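How to set up a small robot demonstration for visitors

These are the steps we follow at Trustthorpe when we open a room for a robot arm demonstration. They assume one presenter, one operator and a group that stands for the whole visit.

1. Pick the room
Choose one with a hard, level floor and a door wide enough for the robot's base. Clear the middle. Furniture can stay along the walls.

2. Park the robot
Bring it in before the doors open and face it toward the side of the room you want people to look at. Leave space on both sides for the arms to swing out. Switch on, let the arms home, and check that the emergency stop works. Do this every time, even if the robot was running an hour ago.
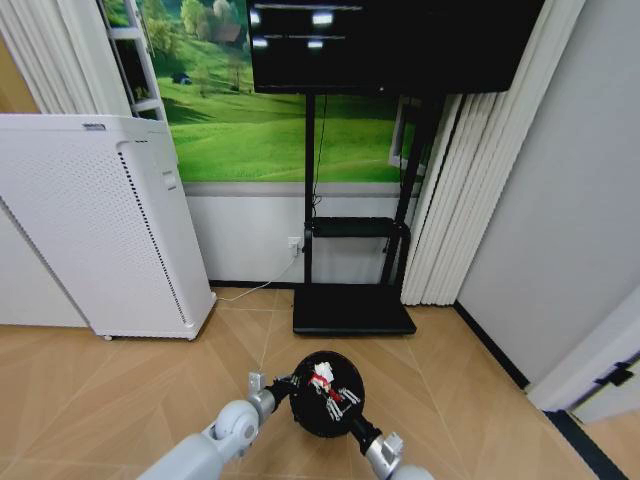

Arm and gripper base with the TV stand ahead, screen off.

3. Mark the visitor line
Put tape on the floor 300 cm from the robot's base. Visitors stay behind it while the arms are powered. Cords that cross the floor should be taped down or moved before anyone comes in.

4. Plan the talk
Keep the opening to two minutes. Say what the robot can pick up, how it is controlled and where the stop button is. If you use slides, show them first and then turn the screen off, or people will watch it instead of the arms.

5. Run the arms
Start with slow moves and no object. Open and close each gripper a few times so the group can see how the fingertips travel. 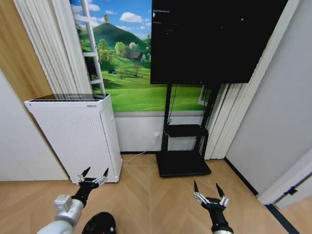 Then move on to an object. We use a foam block, which doesn't roll and won't hurt anything if it drops. At the Vurnwood open day in May, Mal-soon Sun ran the block handoff from one arm to the other at half speed and took questions between passes. The slower pace worked well and we have kept it.

6. Let visitors try
Take one person at a time. The operator keeps a hand on the stop button and limits the arm speed to 100 mm per second. Two minutes each is enough.

7. Close down
Lower the arms to the rest position, cut the power and wait for the status light to go out. Lift the tape only after that. Write any faults in the log before the robot leaves the room.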